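Cirnthorpe Writing Workshop: Notebook
Filed under: Drafting Notes, Dialogue, Works in Progress

Print this entry | E-mail this entry

February 8, 2022

Long evening, and a good one, so I'm getting it down before bed while I can still read my own margin notes. We gave the whole session to chapter 6 of Jeladura, which most of you have now sat through in three different versions (bless you all), and I think we've finally put a finger on why the ferry argument goes soft in the middle.

I read it aloud first, all the way through, and then Esi Nartey read it with every dialogue tag taken out. What a difference! The two sisters sound fine for the first page, and you always know who's speaking. Then, right where the older one admits she sold the house, they both start talking in the same long, careful sentences, and I lost track of them myself, and I wrote the thing. Esi stopped twice to ask whose line it was.

So we tried a few things. We cut the chapter's longest speech down from 417 words to something you could say on one breath or two, and moved the part about the father's debts into the walk back from the dock. I'm not sure about the walk yet. It's a lovely walk, but it has a lot of weather in it already, and I have a weakness for weather. We also gave the younger sister the habit of answering a question that was asked a minute ago, which I stole outright from my draft of the Osei story back in December, where it was wasted on a landlord.

Still to do: the new version of the dock pages, by hand, before I type anything. Check that the letter in chapter 2 doesn't give away the sale too early. Decide whether the aunt is on the boat at all. I've got 31 pages marked in green pencil and I'd like that pile to shrink before we meet again.
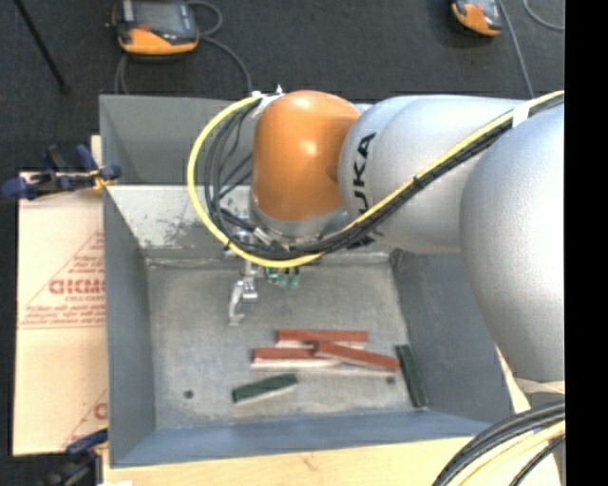
Adom Akolgo wrote back after reading these notes that he'd keep the aunt on the boat but never let her speak, and that the sisters would fight differently with someone listening. He also thinks the long speech was doing one useful job, slowing us down before the bad news, and that I should leave a pause there of some kind, even if it's only the ticket man coming by.

I do like the ticket man. I'll try it both ways and bring copies of each, and if anyone still has the version with the suitcase in it, please hang on to it for me, I seem to have recycled mine.

Contact the workshop | © 2022 Cirnthorpe Writing Workshop | Back to top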